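Category: Product News / Office Automation

Ternley is delighted to say that Aver, our desk-tidying arm kit for small offices and shared workspaces, goes on sale this October, and we could hardly be happier to see it reach the people who have been asking for it so kindly and for so long. The kit comes with the arm, a two-finger gripper, a wrist camera and a clamp that fits most ordinary desks — no drilling needed. It costs $1,390, or $1,074 for anyone who joined our early list.

Aver picks up and puts away the everyday things that gather on a desk by late afternoon, and it can wipe down the space around a closed laptop with a plain cloth. 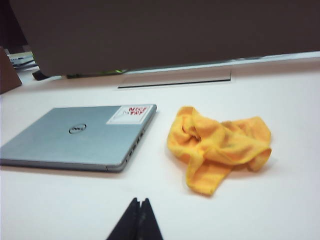 Every order includes 72 days of setup help by phone or chat, and spare fingertips are sold through our parts partner, Lozano.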